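在Stivell看了一天设计奖入围展

火车晚点十六分钟，够我在站台上把入围名单又看了一遍。名单印在一张对折三次的硬纸上，展开以后再也折不回原来的样子，据说这张折页本身也报了平面类，没有入围。我觉得评委是公道的。

Serkeo设计奖的入围展今年放在Stivell，一座原来做纽扣的老厂房，沿Iller河走一段缓坡就到。主办方在邀请函里说“步行可达”，这话没错，凡是没有隔着海的地方都步行可达。坡走到一半有一家卖热汤面的，我建议后来的人在那里吃饱，因为展厅里的咖啡座设计感很强，强到没有地方放碗。

开放日从上午十点开始。门口发的不是门票，是一枚旧纽扣，穿了线，让人自己系在衣服上。创意不错，只是一半观众把它系在了围巾上，进门寄存大衣和围巾，出来便成了没有票的人。门口那位小伙子脾气极好，每次都重新发一枚。到下午三点，我口袋里已经有四枚，可以补一件衬衫。

今年收到的报名作品是2923件，初评留下174件，最后进展厅的不到这个数的一成。这些数字写在入口的墙上，字很大，大过任何一件作品的名字。我在墙前站了一会儿，旁边一位先生正跟太太解释，入围的意思就是“差一点赢”。太太说，那没入围的呢？他想了想，说，也差一点。

先说我喜欢的。

一楼左手第一件是Waweru工作室的折叠讲台，给乡镇学校用的，撑开是讲台，放平是一张矮桌，竖起来靠墙又能当布告板。设计师Atieno Khaemba本人在场，穿一双很结实的鞋，站了一整天，没有坐过自己带来的任何一件家具。我问她为什么，她说坐下来就没人问问题了，大家会以为她是来休息的观众。她讲东西不用幻灯片，直接把讲台拆给你看，拆到第三个关节的时候请我拿着一根撑杆，我就这样举着杆子听完了后半段，中间有两个人过来向我打听洗手间。

讲台的好处在铰链。她早先的版本用的是弹簧卡扣，孩子们一个学期就玩坏了，后来改成一种要两只手同时按的搭扣，成年人按得开，小孩要两个人合作才按得开。我问这算不算防儿童设计，她说刚好相反，学校反馈说现在学生特别热心帮老师收讲台。这件作品的说明牌只有三行字，是全场最短的一块，也是我唯一看完的一块。

隔壁是一套给视力不好的人用的药盒标签，摸上去有深浅不同的纹路，早上的药是横纹，晚上的是竖纹。我闭着眼睛试了一遍，错了一次，工作人员安慰我说这很正常，要习惯几天。同组还有一只水壶，造型漂亮，壶嘴极细，倒一杯茶的时间足够把它的获奖履历读完。我不反对慢生活，但水壶最好让人自己决定快慢。

二楼是服务设计和公共空间。凡是参观过这类展览的人都知道，服务设计最难展，因为它的成果往往是“少排了一会儿队”，而这件事挂不到墙上。有一组把某个小城的公交站牌重新排过，方法朴素得很，先问乘客想知道什么，再把其余的字统统删掉。展板旁边放着旧站牌，密密麻麻，我站在那里看了许久，没看懂末班车几点，新站牌一眼就看见了。这样的设计拿不拿奖，我看都已经值了印刷费。

也有让我摸不着头脑的。一件名叫《边界的呼吸》的长椅，中间隆起一道弧，说明牌上写它“邀请陌生人重新协商彼此的距离”。我和一位陌生人各坐一边，协商的结果是两个人都往外滑。他先站起来的，临走时很客气地替我按住了椅子的另一头。

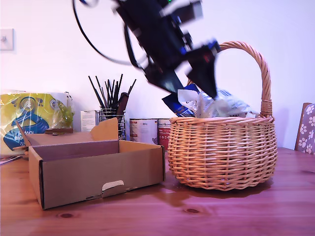
本页最后修改：11月13日

午饭时间我回到坡上吃面，回来刚好赶上下午的讲座。讲座在原来的打孔车间，梁很低，每个上台的人都先低头，看起来格外谦虚。第一位讲者谈的是设计奖的历史，语速均匀，适合饭后。他的主要意见是，奖项应当奖励一个人多年的工作，而不是某一年的一件东西。台下频频点头，其中有几位是真的在点头。

这个问题我倒是愿意多说两句。奖给作品，好处是看得见摸得着，评委绕着走一圈就能吵起来；坏处是人人都会赶在截止日前做一件“适合参评”的东西，照片好看，用起来再说。奖给人，好处是能照顾到那些一辈子改进门把手和楼梯扶手的人，坏处是候选人年年都差不多，轮到谁像排队领号。Serkeo今年的办法是两样都设，作品奖照旧，另外添了一个生涯奖，短名单要到来年3月才公布。问起候选人的资格，主持人说要“有持续的贡献”，有人追问多久算持续，主持人看了看表，请下一位提问。

提问环节比讲座好看。一位做了多年灯具的老先生拿到话筒，说他不想提问，只想说展厅二楼的射灯照得人眼睛疼，办设计展的地方应该先请个人看看灯。全场鼓掌，是当天最热烈的一次。讲座结束后我上楼去看，灯已经调低了一档。效率这么高的服务设计，可惜没有报名。

Atieno Khaemba的发言排在最后，只有十分钟。她讲的是维修。讲台送到学校以后，她的工作室每年去一趟，带一箱零件，把坏掉的换下来带回去，按损坏的位置分类摆在一张长桌上。她说这张桌子比任何评审意见都有用，坏得最多的地方就是她当初最得意的地方。她给大家看了一枚磨圆了的搭扣，传了一圈，传到我手里时还带着前一位的护手霜味道。有人问她得了奖打算怎么办，她说先买一辆好一点的面包车，现在这辆的后门要用绳子绑。

讲座之后是自由参观时间，另有一间工作坊教人做纽扣，收费100，材料自带走。我报了名。老师傅教得很仔细，先画圆，再打孔，再打磨，我做出来一枚近似椭圆的东西，四个孔里有三个在一条线上。老师傅翻过来看看，说这个可以钉在不常解开的地方。我把它和门口发的那四枚放在一起，现在一件衬衫还差两枚。

商店设在出口，没有别的路可走，这一点设计得滴水不漏。入围作品的图录很厚，封面是一种摸起来像桃子皮的纸，售货员提醒不要沾水，也不要放在阳光下，也尽量不要用手直接拿。我买了一套明信片，印的是厂房里的老机器，比展品的明信片卖得好，我去的时候只剩最后一套。折页设计者若是看到这篇，请不要难过，你那张纸我后来用来垫了桌脚，尺寸正好。

给打算去的朋友几句实用的话。早上人少，二楼要趁讲座的时候看。寄存处的柜子需要自己设密码，柜门合上以后密码键会变成一片漆黑的玻璃，非常雅致，请先记住自己按过哪里。厂房里比外面冷，大衣不妨留着，纽扣也就跟着留住了。带孩子的可以直接去看讲台，Waweru工作室的人允许他们动手，其他展台大多有一条细细的白线，孩子看不见，家长看得见，所以累的是家长。轮椅走西门，那边的坡道宽敞平缓，扶手高低两层，转弯处还有一张可以靠一靠的窄凳。它不在参展名单上，也没有说明牌，我问了两个工作人员，都不知道是谁做的。

傍晚下坡的时候河边起了雾，站台上又碰见那对夫妻。先生手里拿着图录，隔着手套。太太说她最喜欢的是药盒，先生说他看好长椅，有思想。我问他坐过没有，他说没有，排队的人太多。

回程的火车准点，我还没坐稳它就开了。四枚纽扣加一枚椭圆的，都在左边口袋里。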